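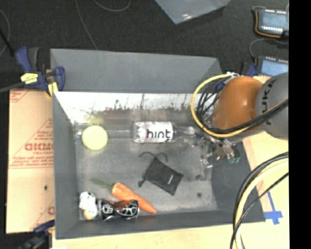 *A grey bin with a clear "hint" bottle lying in it.*

**Rira's swap shelf is back, and it's bigger**

24th January

I'm Nazma Khan and I run Rira, the little refill shop on Gamier Street, and I've got news I've been itching to share! Our swap shelf reopens this month in the old bakery next door, with room for far more than we ever squeezed in beside the till.

We started it last October with 6 crates and a hand-painted sign (my spelling, sorry). By Christmas around 280 households had signed up, and I was tripping over jam jars every time I went to put the kettle on. So Vasanthi Nanayakkara, my landlady, let us have the bakery at a rent I can manage, and Weerasinghe Joinery gave us £2,000 towards shelving.

"I came in for washing-up liquid and left with a fondue set," says Tarcísio Sampaio, one of our regulars. "My wife has asked me to bring it back."

Bring clean bottles, jars, kitchen bits, toys and books. No mattresses, please, and nothing with a plug until Lợi Hà has finished his testing course.

Press are welcome any morning. Ask for me or Dilruba Thambiah at the counter, and mind the step.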